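Leave the Old Guitar Alone for a Year

I have a soft spot for anybody who has just brought home a second-hand guitar and can't sit still. I know the feeling well. You've carried it in from the car, you've played the same four chords on every sofa in the house, and by nine in the evening you are reading about pickups. By the end of the week there's a parcel on the way. I've done it with nearly every guitar I have owned, and I'd like to make a case, as kindly as I can, for waiting. A whole year, if you can bear it, and with the guitar out of its case and being played all that time.

What set me thinking was a Lelberg archtop that I bought in September from a man called Holger Wallin, who had owned it for 18 years and was giving up playing because of his thumbs. It's a plain old thing, a bit broad in the waist, with a finish that has gone the colour of strong tea. He wanted 300 for it and I didn't haggle, partly out of shame and partly because his wife had made us a cake. When I got it home I thought it sounded like a cardboard box with an opinion. Dull on top, boomy on the A string, and a neck so fat I felt I was shaking hands with somebody's uncle.

So of course I made a list. New bridge, new nut, a different tailpiece, a lighter pickup, and possibly (I did get as far as asking for a price) having the neck shaved down a little. I took the list to Femke Dewulf, who has looked after my guitars for longer than I'd care to admit, and she read it right through to the bottom and put it in a drawer. Then she asked me what strings were on it. I hadn't the faintest idea. They were whatever Holger had left on it, and I'd been about to spend a good deal of money correcting the sound of them.

She put on a heavier set with a wound third, moved the bridge a hair towards the tailpiece, and sent me off. I won't pretend it was a new instrument. It was still boomy on the A string. But it had a voice, a sort of gruff, friendly middle, and I found I wanted to play it after supper when I should have been doing other things. 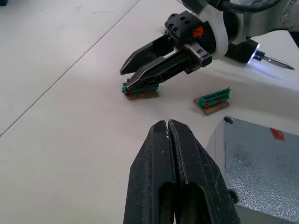
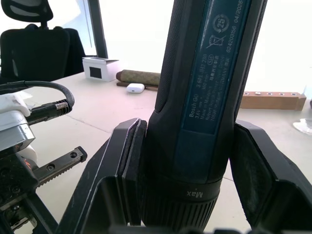 Now, the usual answer to all this is that a guitar is a tool, and if a tool doesn't fit your hand you change it. My friend Fidel Lagos holds this view very firmly and he's a far better player than I am, so I do listen. He'll have a new guitar in bits before the kettle has boiled. He says he knows what he likes after thirty seconds, and for him I think that's true, as he has played for a living since he was a lad and his hands have long ago made up their minds. He doesn't need a year to find out what he thinks of a neck.

But most of us aren't Fidel. Most of us have three or four habits that we call our style, and when a strange guitar won't put up with them we blame the guitar. I hit the A string too hard. I'd been doing it for years on solid-bodied electrics, where it hardly matters, and the Lelberg was the first instrument I'd owned that had the manners to complain. If I'd gone ahead and fitted a different bridge and a brighter pickup I might well have hidden that boom, and I'd still be thumping away now, quite happily, none the wiser. It took me until well into the spring to lighten up, and the funny thing is that all my other guitars sound better for it too.

The fat neck is a similar story. I hated it for two months. I moaned about it to anyone who would stand still. Then one evening I was playing through some slow tunes with Ximena Herrera, who has a lovely way of leaving room for the other person, and I noticed that my hand didn't ache, which it always does by that hour on the slim necks I'd thought I preferred. I can't tell you the science of it. I had something to hold on to, I suppose, and I'd stopped squeezing. If the shaving had been a bit cheaper that wood would have been on the workshop floor by October, and you can't glue it back on.

I should be fair here and say there are things I wouldn't wait a year for. If a nut slot is so high that an F chord draws blood, have it cut. If the frets are worn into little valleys, or a brace has come loose and buzzes, or the tuners slip, then get it all seen to and enjoy your evening. That's ordinary care, and I've no patience with people who think suffering is good for you. What I'm talking about is the other sort of work, where the guitar is perfectly healthy and we set about turning it into a different one.

And there is the money, though I hate to bring it up. I once bought a Trurstead semi for a sensible price and then, over a couple of winters, put pickups and a wiring loom and a vibrato and a set of very shiny machine heads on it, until it had cost me 2375 all told. Then I sold it to Hipólito Paredes, who was pleased with it for a fortnight and then asked, rather shyly, whether I still had the original pickups. I did. They were in a biscuit tin. He put them back in, and I went round to hear it, and I'm sorry to say it was the best I had ever heard that guitar sound. I drove home in a bit of a mood.

I don't think I had ever given those first pickups more than an afternoon. I'd read that they were weak, and so they sounded weak to me, and off they came.

Femke still has my list in her drawer, as far as I know. When the year was up I asked her whether I ought to have it back, and we went through what I could remember of it over the bench. I've had the nut replaced, as the old one had cracked at the bass end. The tailpiece I've gone off altogether. The pickup I'm still wondering about, and I may yet try one of the floating ones Lopes makes if somebody will lend me theirs for a month or so first. As for the neck, it's staying just as it is, and I've begun to find everything else in the house a bit thin.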